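Viktória Fekete
@vfekete_tables

1/ Restaurant seating math, part two. Last week I covered reservations. Today: table turns, and why the number on your report is probably wrong.

2/ A turn is one party seated, served and gone. Turns per night = parties seated divided by tables available. Most booking systems divide by tables on the floor plan, including the ones you never open on a slow night.

3/ Estow, where I do the books, seated 1,116 parties in September. The system reported a lower turn rate than the year before. The patio was still on the floor plan. It had been closed all month.

4/ With the patio removed, the rate went up. Same parties, same kitchen, different denominator. Check yours before you change the menu. 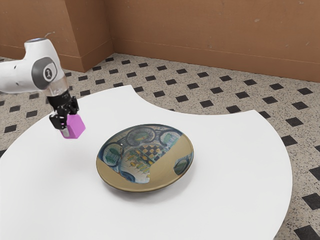
5/ Next: party size. A party of two at a four-top counts as a full turn and uses half the seats. Track seat fill separately. Turns alone will tell you a room of couples is a great night.

6/ Seat fill = guests divided by seats at the tables in use. Zsófia Csizmadia at Wasilewska runs hers by half hour – I run mine by hour, mostly out of laziness. Either works if you stay consistent.

7/ Meal length: use the median. One birthday that stays until close will drag the average up and you will end up spacing bookings too far apart.

8/ Also decide when the clock stops. Check paid and table free are different times. I use table free, meaning cleared and reset. If your system only logs payment, time the reset by hand for a week and add it.

9/ Small samples: I wanted more than 600 parties before comparing two seating plans. We stopped at 502 last spring and the result flipped a month later.

10/ Several people asked for the spreadsheet. Formulas are in columns F through K, and the floor plan tab has to be filled in first. Link is in my profile. Walk-ins next week.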